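3.2 Work surfaces

Blue was the most common color among the panels logged at the Tillman site, where 31 of the 123 surfaces had a smooth, slightly glossy finish. Nava kept these apart from the matte ones, as glare made small parts harder to find.
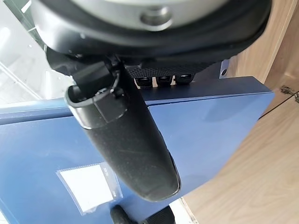
Figure 4. Blue surface with three black knobs in a short row at its top edge.

Knobs and other small controls were logged separately from the surface beside them. Panels with fewer than two readings were left out of Table 2.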